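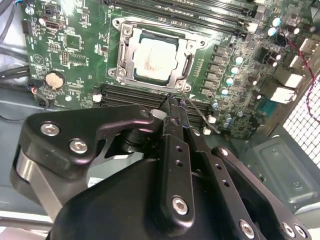
RESEARCH NOTES / SHARED WORKSHOP ROBOTICS

Workshop > Papers > Small Arms > Socket Work

142 shares | 4 comments

4. Working at the socket

Figure 1. Wrist view at the processor socket. The fingers hold a thin, wire-like probe over the lower bank of memory slots.

We came to the socket task after the easier jobs on our bench (lifting out drives, unplugging fans) had gone well enough to make us greedy. A processor socket is a wonderful place to test a small arm! Everything that makes it hard for a person with big hands makes it hard for a gripper too, and then the gripper adds a few problems of its own. The retention lever has to be pushed sideways before it will rise, the parts next to it are tall, and the contacts under the chip forgive nothing.

The arm is the one we call Prumon, built in the shared workshop over two winters. Annamalai cut and drilled the linkage plates, and Raju wrote the control code, which runs on a secondhand laptop under the bench. The camera rides at the wrist, so its view moves with the hand. We like this a great deal for close work. In Figure 1 the tips and the processor fit in one view, and the bent lever along the right side of the bracket is easy to pick out. The cost is that the hand hides whatever is directly beneath it, and in a computer case that can be quite a lot.

4.1 Why a probe

Our first plan was to hook the lever with a bare fingertip. On paper the tip was narrow enough. On the bench it kept meeting the memory latches before it met the lever, and twice we had to stop a run by hand. Raju then suggested letting the arm hold a thin wire tool, much as a person would reach for a pick, and we were delighted by how much room this gave back. The fingers can stay over the lower memory bank while only the probe goes near the bracket.

Holding a thin tool brings its own trouble, of course. A small slip at the grip becomes a bigger one at the far end. We tried to solve this with a tighter squeeze, which only made the wire roll. What helped was checking the angle of the probe in the wrist view before each approach and sending the arm back to its start pose if the angle had changed by more than 4 degrees. It is a plain fix and it is slow, but we would do it again.

4.2 Finding the bracket

The heat spreader was our first choice of landmark, being large, pale and close to square. It was a poor one. Leftover marks from thermal material break up the surface, and our edge finder (the Varma routine from Section 3) liked to draw its lines along the streaks. We moved to the rounded metal outline of the bracket, with the long black memory slots as a second guide for direction. The slots run at a slant in the wrist view, and their straight rails give a very steady angle even when the light is bad.

The full set came to 428 approaches, logged with the Miduto recorder. We set a limit of 90 seconds on each one, counted from the start pose, and any approach that ran over was scored as a miss. Results by starting angle are given in Section 5. Readers with a similar arm at home are warmly invited to try the same task on a dead board first. We did, and we are very glad of it.

Recent in this section
Cable Routing on the Prumon Arm
Notes on the Dasteo Wrist Mount
A Cheap Force Check for Small Grippers
Annamalai and Raju: Drive Removal in Open Cases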